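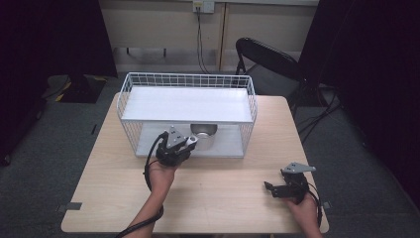
2022-10-16　Plultbridge 共用工坊

手持夹爪，左右各一只，第三版结构。项目代号沿用 Grirutell，文件夹名不改，免得脚本里的路径又要重写。

## 今天要做的

- 左爪换新指垫，重新校零
- 两只爪的线缆应力释放件重做
- 网篮下层取杯，左手，右手持爪待机
- 时间戳对齐，上次遗留

右爪的丝杆间隙不在今天范围内，单独开一条记。

## 机械部分

主体没有大动。顶板还是灰色金属板，带小孔，折角保留。上一版考虑过改平板，加工省事，但折角处要走传感器的固定螺钉，改平以后螺钉头会顶到壳体，放弃。

顶板固定螺钉全部拆下重打螺纹胶。左爪靠后的一颗拆的时候几乎没有阻力，说明上次漏打或者没固化。右爪同一位置正常。以后打胶以后在螺钉头上画线，下次一眼能看出有没有转过。

指垫：旧的硬度偏高，夹金属圆柱面时接触带很窄，稍微歪一点就开始转。新指垫用软一档的料，浅灰，浇注前抽真空。第一批有气泡，集中在指尖侧，切开看气泡都贴着模具的排气槽，槽口太窄。排气槽用小锉修宽以后第二批可用。固化按料商给的时间翻倍放，不赶。

指垫与夹指之间原来用双面胶，剪切方向撑不住。改成背面带燕尾的嵌入式，燕尾间隙第一次给小了，压进去以后垫面中间鼓起来，夹平面时先接触中间。修模一次，鼓起消失。拔出力没有测，手拉不动，暂时认为够用。

握把区域没有改。握久了虎口会累，原因应该在重心，顶板和传感器都压在前上方。试过在握把底部加配重，总重上去以后手腕更累，拆掉了。下一版把电路板往后挪，应当比加配重有效。

## 线缆

线从夹爪后端出。现在的问题：左手前伸时线在前臂侧面形成一个环，环的下沿会蹭桌沿。蹭到的时候爪体上能感觉到一点拖拽，力不大，但惯量单元的数据里看得出来，是一段低频的偏置。

做法：

1. 出线口加锥形护套，护套长度留到可以弯而不折。
2. 护套后面加一个线夹，固定在壳体上，受力点从焊点移到壳体。
3. 线在前臂侧面只贴一处，不贴手腕。贴手腕会限制翻腕，上次试过，腕部翻转时线绷紧，接头松了一次。

右爪的线从手后面直接垂过桌子前沿，走向比左边干净，待机姿态下没有拖拽。右爪做完护套以后没有再改别的。

椅子下面和旁边的那堆线没有整理。里面至少有一根延长线和现在的装置无关，拔之前要先确认另一头接的什么。今天不动。理线放到装完桌下线槽以后一起做，现在理了还得再拆。

接头选型还没有定。现在用的 Tresik 圆形接头锁紧可靠，但外径大，护套不好做；Haslinger 的扁接头能放进壳体里，缺点是没有锁紧。倾向继续用圆的，护套加大一号。扁接头如果要用，得在壳体里加压条，拆线时要开盖，工坊里别人借用的时候会很麻烦。

## 台面与布置

浅色木台面，前侧两角各贴一条灰胶带，贴平压实。工位恢复时桌子按地毯上的压痕对，压痕过几天会回弹，不能长期依赖。等椅子那边的线清掉以后，改用固定在墙根的量块来对。

白色网篮放在台面远侧，里面架一块白色平板，形成上下两层。金属杯放下层，在层板前沿的下方，横向位置大致居中。取杯路径：夹爪从台面近侧进，低位水平前伸，指尖进下层开口，夹住杯身，原路退出。

层板反光比预想的强。顶灯打在层板上，下层又被层板遮住，两者亮度差很大，自动曝光跟着层板走，下层就发黑。杯子本身也有高光，杯口一圈最亮，杯内偏暗。处理上有两个选择：锁曝光，或者层板贴哑光膜。先锁曝光，数值按下层杯身取，层板过曝可以接受，它不参与识别。哑光膜已下单，到货再比较。

两侧黑色帘布拉上以后杂光少了很多，中间仍然靠顶灯。帘布下摆拖到地毯，走动时会带起来，采集期间不要从帘子边上过。

## 校零

流程和上次一致，抄一遍备查：

```
1. 夹爪全闭，不施力，静置
2. 读编码器，写入 zero_closed
3. 手动张到机械限位
4. 读编码器，写入 zero_open
5. 反复开合，回到全闭，复读
6. 两次全闭读数差超出阈值则重来
```

左爪换垫以后全闭位置变了，这是预料之中的，新垫厚一点。第一次复读超阈值，检查后是燕尾没有压到底，垫子在闭合时被推进去一截。压到底以后再做，通过。右爪没有换垫，只复读，通过，零点未重写。

注意：第 3 步的“手动张到机械限位”不要用力掰。限位块是打印件，掰过头会留下压溃，全开读数会慢慢漂。右爪的限位块上已经有印子，下次开盖时换成铝的。

编码器供电原来和惯量单元共用一路，惯量单元上电瞬间编码器会丢数。现在分开，中间加了 LC 滤波。分开以后冷启动 26 次，没有丢数。

## 时间戳

两只爪各自打时间戳，主机再统一。上次的问题是左爪总是比右爪晚一截，而且晚得不固定，运行久了越来越大。

今天查到的原因有两处：

一，左爪固件里读编码器和发包在同一个循环，发包阻塞时编码器读数也跟着晚，时间戳却是在发包前才打的。改成定时器中断里读数并立即打戳，发包放主循环，中间用环形缓冲。

二，主机侧只在启动时对一次时钟。两块板的晶振不一样，漂移自然累积。改成周期性对时，用线性拟合估计偏移和斜率，异常点剔除后再拟合。

改完以后采样率设 1,000 Hz，连续跑 40 分钟，左右偏差没有再随时间增大。缓冲区没有溢出。日志里有几处重传，都集中在开头，USB 集线器枚举时的，后面没有。

固件左右统一成同一份，用焊盘跳线区分左右。之前左右两份代码分别维护，右爪那份早就改过打戳位置，左爪忘了同步，第一处问题就是这么来的。旧的左爪分支已归档，不再往里提交。

## 取杯

左手操作，右手持爪停在台面近侧右边，放低，不碰篮子。右爪的姿态也照常记录，后面做双手任务时要用它当静止段的基线。

做了 15 次。记录：

- 指垫前端进入下层开口时，顶板上缘与层板前沿的间距偏小。手腕稍微抬一点，顶板就先碰到层板。碰到两次，层板被推得往后移，后面的数据作废，重放层板再做。
- 杯身是圆柱面，新垫夹持时不转。旧垫在同样位置转过，没有留对照数据，只能算印象。
- 夹持点偏低时，退出过程中杯口会朝爪体方向倾，夹到杯身中部以上好一些，但那样顶板离层板更近。两个条件互相打架，目前折中的高度写在配置里，字段是 `grasp_z`。
- 退出时如果先抬再退，杯口会撞层板。必须先水平退出层板前沿，再抬。脚本提示语已改成“退—抬”两步，中间留停顿。

层板没有固定，只是搭着。推一下就移位，每次都要重新对。准备在层板两侧各加一个扎带扣，扣在篮子的金属丝上。扎带扣的位置要避开前侧，否则从正面进爪时会挂。

篮子本身也会在台面上滑，碰撞以后位置变了不容易发现。篮底四角加硅胶脚，厚度尽量薄，厚了会抬高下层底面，`grasp_z` 又要重调。

## 数据检查

作废的两次已在索引里标 `invalid`，原始文件保留，不删。标记时写清楚原因，这次写的是 `shelf_contact`。上个月有一批只写了 `bad`，现在已经没法判断是碰撞还是掉包，整批都不敢用。

有效的几次里，夹持段的开度曲线形状一致：先快后慢，接触后平台，平台上有小幅起伏。起伏来自手的握力变化，不做滤波，留给下游。接触时刻目前用开度变化率过阈值来判，软垫以后这个拐点变钝，判出来会偏晚。可以考虑加指垫背面的压力片，但又多一组线。先看偏晚多少，再决定要不要加。

左爪惯量数据里桌沿刮蹭的低频偏置，加护套和线夹以后基本看不到了。前伸到最远时还剩一小段，位置对应线环下沿刚好过桌沿。线再长一点就能避开，或者桌沿包圆角条。圆角条便宜，先试圆角条。

## 未完成

- [ ] 层板扎带扣
- [ ] 篮底硅胶脚，装完重测 `grasp_z`
- [ ] 哑光膜到货后与锁曝光对比
- [ ] 桌沿圆角条
- [ ] 右爪限位块换铝
- [ ] 右爪换同批新指垫，换完重做校零
- [ ] 桌下线槽，之后再理地面的线
- [ ] 顶板前缘能否削薄，先在 CAD 里看螺钉孔边距

顶板削薄优先。层板高度是篮子决定的，改不了多少，间距只能从爪体这边要。前排小孔离边太近，直接削会开口，孔要先后移，传感器支架跟着改。支架改版如果赶不上，就一直用现在这套到 1 月，不做中间版本。

## 给下一个用这套东西的人

两只爪外形一样，上电前看焊盘跳线，不要凭摆放位置认左右。拔线捏接头外壳，不要拽线。指垫用清水擦，酒精会让表面发黏。剩下的浇注料在柜子下层，开过封，A、B 两瓶的盖子不能互换。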